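1/ Spent the morning at the Dreltach open day in March. They had 10 stations set up and let visitors stand pretty close. A few notes for people who asked.

2/ The one I stayed at longest was PC teardown. Ximeng Fu ran it. The tower goes on its side with the panel off, and the arm works down from above. Memory gets handled one stick at a time, and there's a gray 3D-printed plate with slots next to the computer to hold the modules. 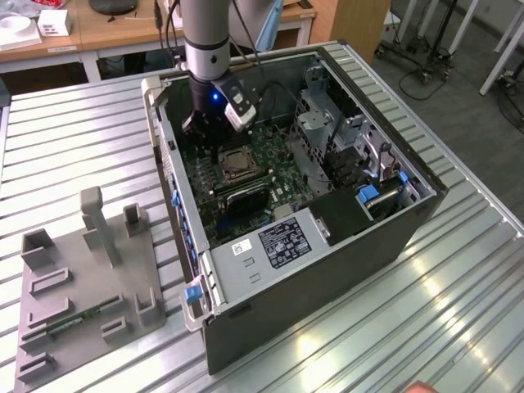
3/ I asked about cycle time. Ximeng said up to 60 seconds a stick, longer on cases with a drive cage in the way. Cables are the part they still don't like.

4/ Anoma Bandara had the log up on a laptop: 316 attempts since the last gripper change. She wouldn't give me a success rate and said to ask again in the summer.

5/ Coffee was in the hallway. Parking was bad. I'd go again, but get there before 9.

Recent posts
Notes from the Besmont warehouse tour
Clolel gripper pads, one month in
Used bench power supplies

Contact | © Lakmal Majumder | Back to top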